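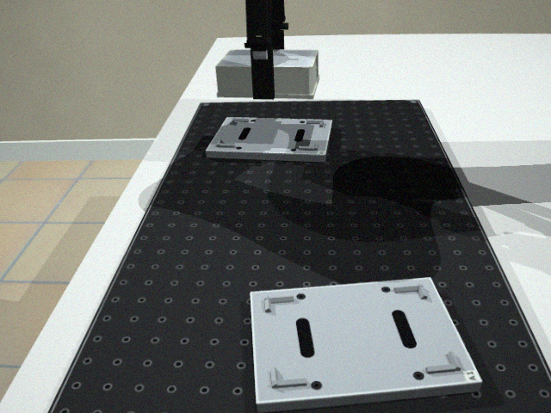
One client told us on the phone last spring that she had no idea her backups had stopped running until she needed one. We hear that a lot. It's pretty much why Zirnodau exists.

About us

Small company, managed backup and recovery for offices that don't have an IT department. Dentists, law firms, a couple of print shops, one feed store. Started with 7 clients and one rented server closet. Now it's 970 machines backed up every night and 8 people on staff.

What we do
Nightly backups, on site and off site. Both, always. Test restores every month - a real restore, files opened and checked, and you get the report by email. If a backup fails we call you. Not an automated ticket.

We also do patching, password resets, new laptop setup, moving your old mail over. Phone systems no. Try Shevchuk for that, we send people there all the time and they send people here.

Our software
Two tools, both written in house. Korkov runs the backup jobs and checks them in the morning. Mimine is the little icon in your tray that shows the date of the last good copy. Green is fine, yellow means call us, red means we are probaly already calling you.

Last year's numbers
1,638 restores, most of them single files somebody deleted or saved over. A handfull of full servers.

Contracts
Month to month. No setup fee under 8 machines. If you leave, you get your data on a drive and we wipe our copy once you confirm you can read it.

Hours
Phones 7 to 6, emergency line after that. Existing clients have the number on the sticker on the server. Lost the sticker, ask and we'll send another one.

New client signups are full right now, opening again in September. Get on the list through the contact form - name, number of computers, what you use for backup today (nothing is an ok answer).

Page updated 8/25/18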